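**Tzavaras Street Residents' Association, minutes of the regular meeting, 2020-08-17**

Melina Chrysikopoulos in the chair. The meeting opened a little after seven in the side yard, with chairs spaced out, and Melina thanked everyone for coming out on such a sticky evening and for bringing their own drinks. The July minutes were read and accepted with one fix: the lemon cake was Dot's, and we are sorry, Dot, it was a very good cake.

**Rain barrels and the shared garden**

We had a long and mostly cheerful talk about watering. The beans are doing beautifully, the tomatoes on the north side less so, and there was a difference of opinion over whether that is the shade or the soil (Ray says shade, and he said it several times). It was agreed to move the two big planters toward the gate this weekend and see how they look in a couple of weeks. Anyone with a free hour on Saturday morning is very welcome, and there will be iced tea.

The second rain barrel from Fesero has come and is standing behind the shed. It needs a level base before it can be filled. Joan has 40 paving bricks left over from her patio and is happy for us to have them, which was kind of her, and they will be collected in Ray's truck.

**Money**

The balance stands at $1,101. Out of that we still owe Betum $100 for the load of compost, and it was agreed to pay it this week. A suggestion to buy a better hose reel was warmly received but put off until we know what the fall bulbs will cost.

**Fall block party**

There was plenty of feeling on this one. Most of us would love to hold it in October as we always do, but several neighbors are being careful this year and we want them to feel included. After some back and forth we settled on a porch evening, with everybody staying on their own steps, music from the corner, and soup left at the door for anyone who would like it. The vote was 8 in favor and none against. Melina will draft a flyer and bring it to the next meeting.

**Other business**

The streetlight outside the Verix building is flickering again. Joan will call the city, and would be grateful if others called too. Please also remember to latch the garden gate, as the Hendersons' dog has learned to push it.

The meeting closed at twenty past eight, and a good few of us stayed on to talk until it got dark.

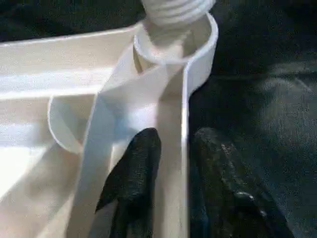
*Pale plastic with rounded corners, and a white ribbed part at the top.*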